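Winter coats take up the most room in a small closet, and in Hisville they come out of it in March. Kamala Menon does hers on the bed, one coat at a time, with the zippers checked before anything gets folded.

Puffer jackets go face-up first. She runs a hand through every pocket — last year she found 7 dollars and a bus pass — then brings the sleeves in over the front. 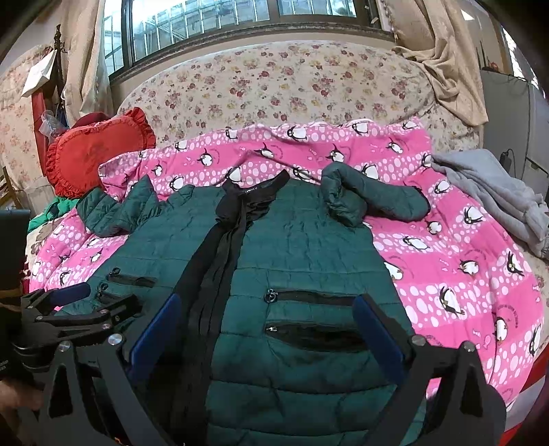
What to Store Them In

Menon uses cotton bags from Dradwood, 3 to a shelf. Vacuum bags save space, but she stopped using them for quilted coats after one stayed flat until the next winter.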